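Gripper update: the simulator side

Jul 6, 2026

The arm is back on the bench at the shared workshop after a couple of months in a box under my desk. Last time I wrote about it I had just swapped the shoulder servo and the whole thing drooped when it was powered off. It still droops. I've added a stop so it droops onto a block of foam.

What I've been doing since then is mostly software. Yurii Stasiv, who has the bench next to mine, talked me into doing the grasp testing in simulation before running it on the real hardware. I'd already stripped one set of finger gears by closing on a vise jaw, and a new set costs more than I'd like and takes weeks to show up. In the simulator I can drive the fingers straight through the tabletop and the only thing I lose is the run.

I named the project Nonomano back in December and the name has stuck, so that's what the folder is called. It has two parts. One is the arm itself: aluminium uprights, printed joints, a parallel gripper with a wide palm and two flat fingers. The other is the simulated version, which started as my CAD files exported link by link. Getting the masses right took longer than anything else. I ended up taking the wrist apart and weighing each piece on a kitchen scale. The gripper with its motor and wiring comes to 457 grams, and I had been using a number that was a good deal lower. Once I fixed that, the simulated arm started sagging at full reach the same way the real one does, which was a good sign.

The camera sits on the wrist and looks out between the fingers. On the real arm it's held on with a printed bracket and two screws. I moved the simulated camera to match, measuring from the palm with calipers. If you're doing this yourself, check the lens angle as well as the position. Mine was set to 60 degrees in the config and I had been reading a different line of the file for a week, wondering why my changes did nothing.

Collision shapes were the next problem. My first test objects were high-detail meshes and the physics slowed to a crawl whenever the fingers touched one. Inna Pavliuk suggested cutting the face count way down and living with how it looks. I did that for everything, including the round ones, which are now lumpy. They also roll less, and that made the early tests easier than they should have been. I've since lowered the friction to make up for it.

The current test is picking one object when there's another right beside it. Single objects on a bare table work well enough now that I've stopped logging them. With two close together the approach direction matters a lot, and from the wrist camera one can hide a good part of the other.

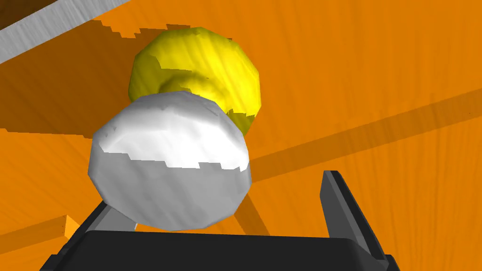 My detection code goes by colour first and then fits an outline, so white against yellow is an easy pair and I started there. Shadows are the weak spot. The default shadow map is coarse and leaves stepped edges, and the outline fit will sometimes grab one of those edges as the side of an object. Raising the resolution helps but slows the rendering on my old laptop. For now I've left it low and made the fit ignore edges where only the brightness changes.

Still on the list:

Finish the cable guide on the elbow so the wires stop catching.
Run the same two-object layout on the real bench.
Try 4 objects once two is reliable.
Give Yurii his calipers back.

I'll post the config files when I've cleaned out the commented-out junk. The bracket drawing is ready now if anyone wants it, just leave a comment with the servo size you're using.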